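Neteck Publishes Good-Practice Guide for Two-Arm Textile Cells

OCTOBER | Neteck has released a 33-page guide for companies that run two-arm robot cells handling clothing and other soft goods. It covers enclosures, cable routing, gripper force and work area layout, and is free to download.

The guide asks operators to wall the cell on at least three sides and to keep cables clipped along the arms through their full range of motion.
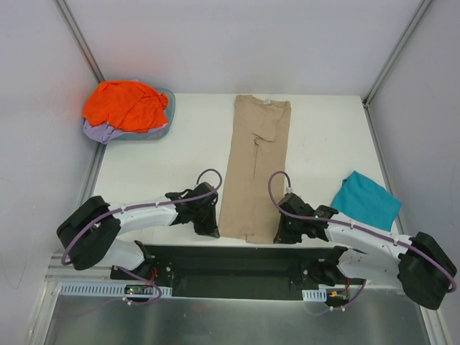
Two arms at the hems of a pair of tan trousers in a three-sided enclosure.

"Most of our site visits end in a talk about cables and clearances," said Subira Musa Mussa, standards lead at Neteck. "We wrote down what we kept repeating."

Section 4 deals with shared work areas. Each arm is assigned its own zone, and the center of the table is entered under a handover rule. Grippers that press into fabric must have a set force limit, checked every 900 cycles. 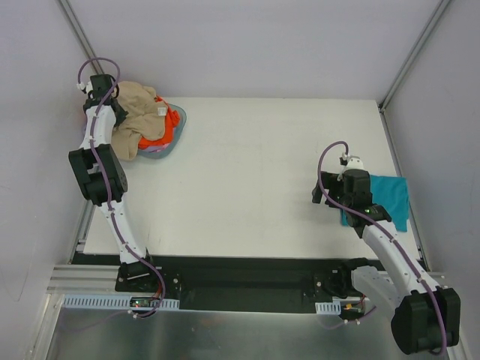
Left gripper at the clothing pile, right gripper on a teal cloth.

Drider and Toromus reviewed the draft and sent 23 comments.

Media contact: Taner Tatlı, Neteck press office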